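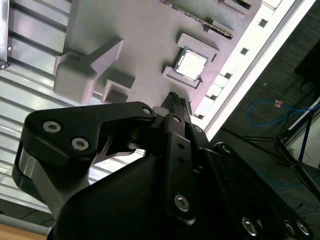 Harnville Technical Institute — Assembly Robotics Group

Kallia cell: setup and care notes

README for the board-assembly cell. Please read it before you switch on the arm, also if you have used another cell before.

What the cell is for

Kallia practices the handling of a CPU chip on a mock motherboard. The board is a gray panel with raised features, and it has no working electronics except what we place on it. The chip sits in a raised socket frame with one notched corner. We use this corner as the reference for orientation in all programs.

Contents of the folder

setup/ — start position, tool offset, board position
care/ — fingertip and bolt records
runs/ — 409 recorded runs, of which 54 are marked "check" and should not be used for comparison

Starting the cell

1. Clear the floor on the side of the lit rail. Cables must stay out of the reach of the arm.
2. Push the board fully against its stop and try to move it with two fingers. If it moves, tighten the clamp.
3. Load the start position and let the arm go there at 30 percent speed.
4. Look at the wrist camera picture. The dark rubber fingertip should point at the chip, and the whole socket frame should be in view. If the slot with the fine contacts is not visible behind the socket, the board is turned or the tool offset is old.
5. Save the picture with the run number.

The rail is very bright in the camera picture. Do not correct this with the exposure setting, the metal top of the chip becomes too dark to find its border.

Gripper care

The fingers are moved by linkages, and the silver hex bolts on them become loose slowly. Check them by hand with the short key every 247 cycles. The small bolts at the pivot points should be snug but never tight — the link must still turn freely. A pivot that is too tight makes the finger close late, and in the log it looks like a software delay.

Clean the rubber pad with a damp cloth. No alcohol. Replace it when the texture is gone in the middle.

After a new pad, measure the tool offset again with the Zolgate script (setup/zolgate_offset). The older Venkataraman table is kept only for runs recorded before June.

Known problems

The arm sometimes stops above the tall L-shaped block when the approach height is set too low. Raise the approach and restart from step 3.

Contact for the cell and for missing keys: Inês Mota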